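[club-robotique] Re: simulateur, où on en est
Date : 30 mai 2022
De : Tetteh

Le 19, Wemard écrivait :
> Quelqu'un peut me dire si la cuisine simulée sert à autre chose
> qu'à chauffer la salle ? J'ai lancé 300 essais et le serveur
> m'a répondu par un silence digne.

Elle sert. Le silence venait du disque plein, j'ai fait le ménage (adieu les journaux de septembre, personne ne vous a lus). La limite est maintenant à 500 essais par lot, et le lot de cette nuit est allé au bout.

Pour le concours Histari, le règlement demande deux vues par tâche : une d'ensemble, une depuis la pince. Les nôtres donnent ceci, rouleau d'essuie-tout d'abord, tasse de café ensuite :
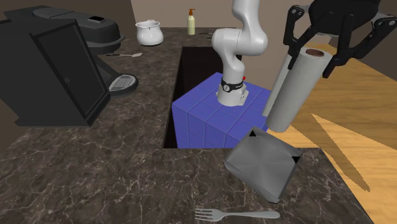
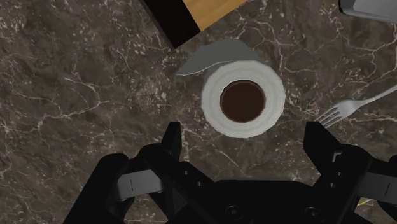

Droltoson demande pourquoi on garde la fourchette dans le décor, vu que aucune tâche n'y touche, et propose de tout enlever sauf l'objet à saisir. Selon lui on gagnerait du temps de calcul et quelques nerfs.

Je suis contre. Le jury tire le décor au sort, et un bras entraîné sur un plan de travail de magazine va découvrir la vie le jour du concours – en public. On peut en revanche faire deux séries, une nue et une encombrée, et comparer.

Reste le rapport. La graine aléatoire 652 est à noter dedans, sinon impossible de rejouer quoi que ce soit. Et merci de ne plus nommer vos branches « test_final_bis », il y en a déjà une et elle ne compile pas.

Tetteh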